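Skaltow Completes Kitchen Renewal at Ferkitside Residences
Double-basin sinks and new countertops now in place across all shared kitchens

19 July 2024
By the Skaltow Press Office

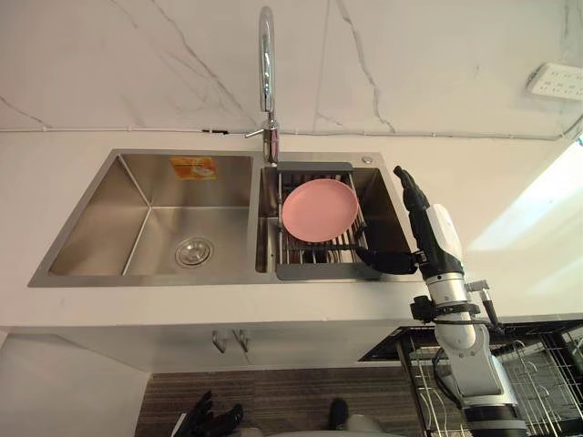 FERKITSIDE - Skaltow announced today that it has completed the renewal of the shared kitchens at Ferkitside Residences, a housing community first opened in 1969. Work began in March and was carried out by Hurness, the contractor selected for the project. The kitchens serve 742 residents.

The renewal centers on the sink area, which residents named in a survey as the part of the kitchen most in need of attention. The former single sinks have been replaced with double-basin stainless steel sinks set into white countertops. The larger basin is on the left and is intended for washing and soaking. The right basin is slightly smaller and can hold a drying rack, leaving the countertop clear for preparing food.

A tall gooseneck faucet stands between the two basins and is operated by a short lever at its base. Residents had asked for enough height to fill stockpots and rinse large trays, and the selection was made on that basis. Behind the counter, the old tile has given way to a white wall surface with a grey-veined marble pattern. It has no grout lines to scrub. Multi-outlet power panels have been mounted on the wall for small appliances.

"Residents told us plainly that washing up was the slowest part of sharing a kitchen," Skaltow said in a statement. "Two people can now work side by side, one washing and one putting dishes up to dry."

Dish racks and a starter set of plates were supplied by Jatoi, a housewares distributor, which delivered 1000 pieces to the property. Residents may continue to use their own dishes and are asked to clear the racks by the end of each evening.

Printed care instructions will be placed in every kitchen. Steel basins should be wiped with a soft cloth and mild soap - abrasive pads are not recommended. Drain strainers should be emptied after each use.

Hurness will return in March for a scheduled inspection of plumbing and seals. Repair requests before that date should be made through the Ferkitside front office.

Contact: Skaltow Press Office | © 2024 Skaltow. All rights reserved. | Back to top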